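Visits > Makers and workshops > Clemonia pottery open day

Print this page | E-mail this page

Eleven of us made the trip up to Clemonia on August 6, 2025, and I came home with clay under my nails and a carrier bag full of glaze leaflets. What a day! The pottery only opens its doors once a year, and this time they let us into everything, from the clay store to the big kiln at the back.

Waltraud Imhof took our group round. She has worked there long enough to know every shelf, and she talks about slip the way other people talk about cheese. We spent ages in the mould room, where the small animals begin. A plain figure takes a two-part mould, but anything with a curled tail or ears that stick out may need 5 parts, all held together with thick rubber bands. I could have stayed there until closing (I very nearly did).
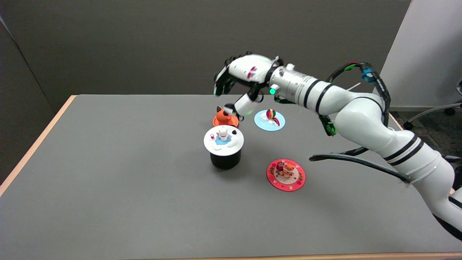 Hina Marwat asked whether the little figures ever lose an ear in the firing, and was told that it happens more with ears that were stuck on afterwards than with ears cast in one piece.

After that came glazing. The dipping looks so easy – in, count to three, out – and mine had a drip down one side that you could see from across the room. Gebhard Prantl's bowl was annoyingly good.

Lunch was soup and rye bread in the yard, and the plum cake had gone by the time I reached the front of the queue. The seconds shelf is by the exit, so bring cash. I bought 3 egg cups and a lopsided jug.

The bus back to Usham leaves from the lower gate, and the last one is earlier than you'd think. Finished pieces can be collected in September.

Print this page | E-mail this page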